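Savier cell, two-arm bench unit
Simulator check before release to floor
Tue 28 February
Checked by: Huệ Phí
Second check: Phúc Nghiêm

1. Base and mounts
Left arm base offset matches the cell drawing. OK
Right arm base offset matches. OK
Comment: right arm was 15 mm low in the last build. Corrected in the Lã config file, old file deleted.

2. Joint limits
Soft limits loaded on both arms. OK
Speed cap 200 mm/s in teach mode. OK
Joint 4, right arm: stops late when jogged by hand. Open, see item 6.

3. Grippers
Left closes and holds on small parts. OK
Right opens to full width on command. OK
Comment: finger pads on the real unit are due at 4000 cycles. Order from Uler, they take 8 working days.

4. Table layout
Objects load on the tabletop and do not sink into it. OK
Sharp items are in the set. Keep the left gripper slow when it works next to them. HP
Agreed. Add a keep-out zone over the blade before the next run. PN

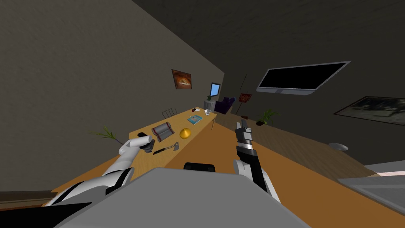 Item 4, head view. Left gripper closed on a small dark object, knife and hatchet to its right.

5. Emergency stop
Stops both arms from either pendant. OK
Restart needs a manual reset. OK

6. Open points
Joint 4 stop, right arm. PN to retune.
Keep-out zone. HP
Next full check in June.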